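Fri 10 August

I moved to Narmont in November and the first thing I wanted to learn was how to bake rye bread as the people do it here. My starter is now 9 months old. It lives in the fridge, and I feed it on Sundays.

For one loaf I take 300 grams of dark flour from the Bilyk mill. Before, I used white flour, and the bread was too soft for me - good for toast, but not for soup.
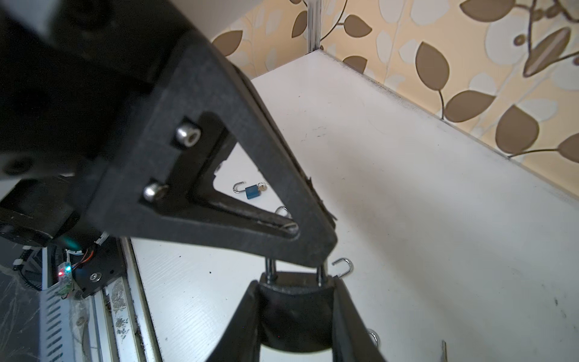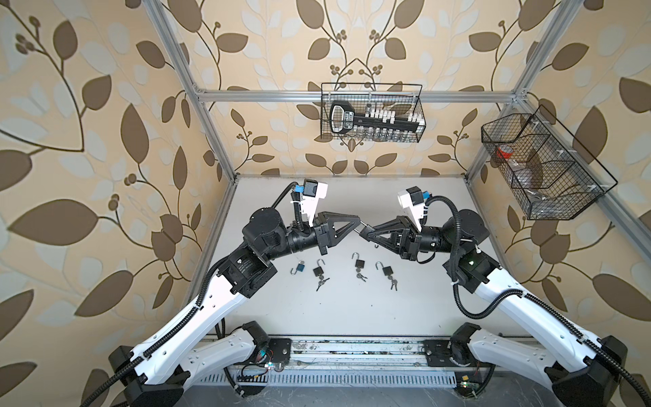 The most difficult thing is still the waiting. Rye should rest for a day before you cut it, and I always want to cut it while it is warm. Last week I waited only 10 hours and the knife was sticky. Next time I will try the longer recipe from Rerkcombe, with caraway and a little honey.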